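News > Student Projects > Robotics

Bin-Picking Team Completes Spring Work at Tutine

The student automation club at Tutine Technical College has completed the second stage of its bin-picking project, which began in February. The team is programming an industrial arm to locate blocks in an open metal bin and lift them out one at a time.

Members meet for four hours each week in the Bajpai Laboratory. The current group has 18 students, half of them in their first year of study.

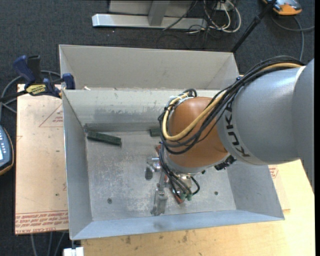 The project's KUKA arm over the bin, with two dark green blocks inside.

Recent sessions have dealt with blocks that come to rest close to the bin walls, where the gripper has little room to approach. Students logged 360 trial picks during the term and will use the records to revise the approach angles.

The club will enter the regional Trerodus Challenge in the fall. Students who wish to join should contact the Department of Engineering Technology before classes resume.

Shares: 57 | Comments: 4

© Tutine Technical College | Contact Us | Back to Top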